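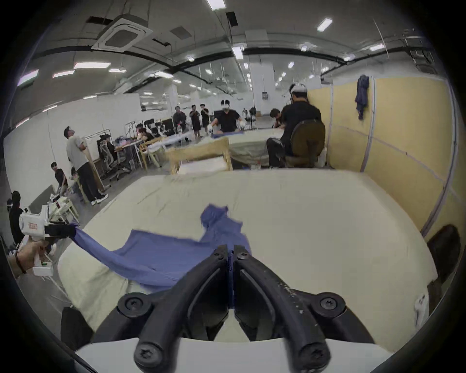
Handgreifer-Set von Kirkora: lohnt sich das für Stoff?

Hallo zusammen,
ich spiele mit dem Gedanken, mir das Handgreifer-Set von Kirkora zuzulegen (zwei Greifer, Ladeschale, Software zum Aufzeichnen), 387 Euro im Moment. Ich will damit Faltbewegungen vormachen und später unseren kleinen Zweiarm-Roboter damit anlernen, also Handtücher, T-Shirts, solche Sachen. Mit Klötzchen und Bechern kommt vermutlich jeder Greifer klar, aber Stoff? Rutscht der nicht ständig weg? Und braucht man wirklich beide Hände, oder reicht für den Anfang ein einzelner Greifer? Den gibt es nämlich für 215 Euro. Freue mich über alles, was ihr an Erfahrungen habt!
Gruß, Rasness

Rozália Lukáč
Nimm das Paar, unbedingt! Ich habe das Set seit Februar und bin immer noch ganz begeistert, was man damit an weichem Material anstellen kann. Mit nur einem Greifer schiebst du ein Tuch über den Tisch und ärgerst dich. Mit zweien hältst du links eine Ecke fest, ziehst rechts auf Spannung, und auf einmal liegt die Kante gerade (na ja, meistens).
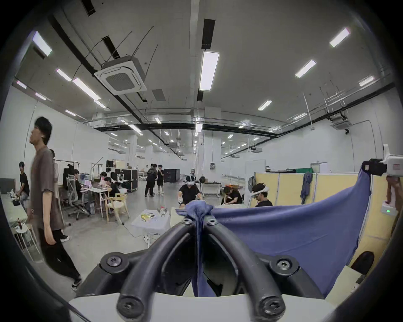 Koyama wandte weiter oben im Thread ein, dass die Finger bei dünnem Stoff zu wenig Halt hätten und man ohne Gummiauflage gar nicht erst anfangen solle. Das sehe ich anders. Bei Frottee und Baumwolle komme ich prima ohne aus, nur bei glattem Futterstoff habe ich mir Auflagen geklebt. Wichtiger ist, nicht zu knapp am Rand zu greifen, lieber eine kleine Falte mitnehmen. Und polstere den Tisch! Auf einer harten Platte kommst du mit den Spitzen kaum unter den Saum.
Was mich stört: Das Kalibrieren dauert jedes Mal 5 Minuten, und die Anleitung ist eher dürftig. Am Sonntag habe ich trotzdem 84 Durchgänge mit Geschirrtüchern geschafft, davon waren nur wenige unbrauchbar. Für den Preis finde ich das richtig stark.

Hitach
kann man auch selber drucken, Dateien gibts genug. Ob die Software dann mitspielt weiß ich aber nicht. Hab selber nur den einzelnen und falte damit nix, nur Kabel sortieren, geht gut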